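August, bench notes, worktop oil trial (Rikska job)

Second coat went on at 08:40, wiped back after 2 h. Batch 3839, same tin as the first coat. Room humidity high, so drying is slow and the third coat waits. Dinesh Tomar wants the offcuts weighed before and after soaking; scales are in the Namcombe store.
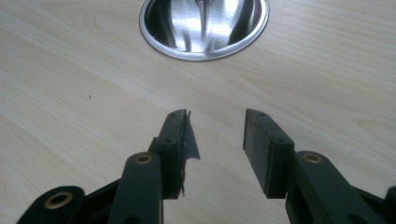

Pale top at the round steel bowl, grain running diagonally.

Offcut B took up 84 g overnight, too much. Check end grain sealing with Mandla Visser. No silicone until that is settled.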